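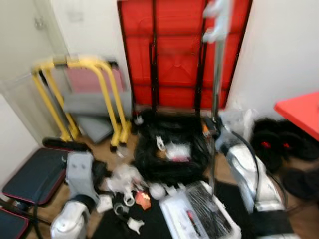
November, evening. Blur filter run again on the Barkberg set, threshold 80. Ozan Akgül wants every head view with doubled edges thrown out. I disagree. The upright red table is smeared but still separates cleanly from the yellow rack, and coarse localization needs only that. Kept 200 such views as a test split.

Reach phase: blur heaviest along the silver arm. Lacey Dawber suggests weighting by head speed.
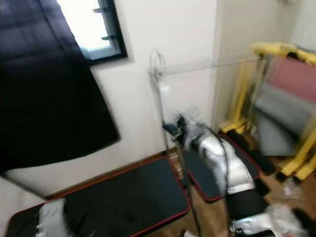 Result

Fosesik with weighting: error down 7 percent on

the test split.

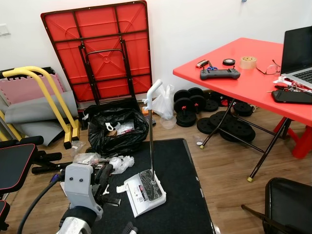

Without weighting, no change. Rerun tomorrow with a new seed.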